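Teaching a Gripper to Tidy Up, One Bottle Cap at a Time

22nd June | By the Hullen newsroom blog

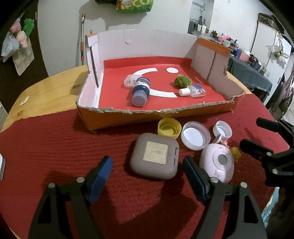

Squeeze, lift, drop, repeat

I spent a morning with the Nuner project over in Brarkthorpe, and I came home with a sore thumb and a whole new respect for anybody who has ever put away a table full of small stuff (so, all of us, I guess!). The idea is pretty easy to follow. You hold a gripper in your own hand, you pick things up with it the way you'd like a robot to do it, and the camera on the tool records the whole thing. Later on a robot arm gets to learn from your recordings.

My practice spot was a round wooden table with a red knitted cloth on it. The things to sort were the kind you'd find in any kitchen drawer: bottle caps in different sizes, a little gray case, a round pink one, and an open cardboard box with a couple of bottles and a fuzzy green ball in it. I figured the big white lid would be a breeze. Nope! I chased it over those knitted ridges for ages before I learned to come straight down on it and wait a beat before closing the fingers. The gray case was much kinder to me.

The part I liked best is that they want you to do this in real homes, with the bags hanging on the doors and the fridge in the corner and all the rest of it. A robot that has only ever met a clean white bench is going to have a hard time at my place, that's for sure.

Nuner has nearly 3,000 recordings so far, and 700 of those came in from Rugemalira, where a second group got going this spring. Each session runs through 8 short tasks, and I made it through four before I had to stop and shake out my hand. The team told me slow and steady is better than fast, and that a fumble is fine as long as you mark it so it can be sorted out later. I marked a lot of mine.

The project is still looking for people in Brarkthorpe to take a gripper home for a week. You don't need any tech background, just a table and some patience. The first try on a robot arm using the home recordings is planned for October, and I've already asked if I can come and watch. I'd really like to see how it does with that white lid.

Recent items
- Hullen library adds evening hours
- New bike racks on the Brarkthorpe waterfront
- Repair night is back, bring your toaster

Contact us | Copyright Hullen newsroom blog | Back to top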